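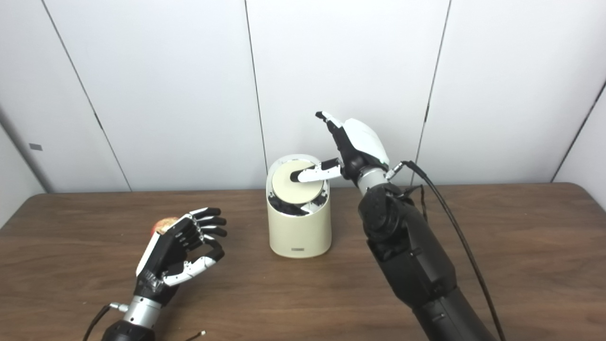 Vendors of dexterous hands like to quote joint counts and grip force. Neither figure tells a buyer much. The number I want on the first page of the data sheet is the time from a fault to the next completed task, and the Olteo hand kit, sold through Harkusico, does not give it.

I have had access to a two-hand Olteo setup at Zakstead since August. As hardware it is good. The fingers hold position under light load, and one fingertip can press on a loose disc in the mouth of a canister without the wrist drifting. That is harder than lifting an apple, and it is a better test. A lid that sits at an angle needs a small push in the right spot. Force ratings have little to do with it.

My objection is to the service plan. Harkusico offers 2 tiers. The basic tier covers parts. The higher tier adds remote calibration and costs 68 percent more over the term. Samah Samir, who runs purchasing for our group, asked whether calibration could be done on site by the customer. The answer was yes, with a software key that comes only with the higher tier. A hand that cannot be recalibrated by its owner is a rental in practice, whatever the invoice says.

Cabling is the other weak point. The wrist lead hangs in an external loop beside the forearm. This makes it easy to swap – I will give them that – but it has to be watched whenever the arm crosses the table. The Tawfik kit routes its leads inside the housing and takes 52 minutes to rewire. Asmaa Kabbaj prefers it anyway. I would take the loop and a decent clip.

In our lid trials the Olteo pair finished 92 percent of attempts. I would accept a lower score in exchange for the calibration key. Harkusico should move it to the basic tier and charge for labor when labor is used.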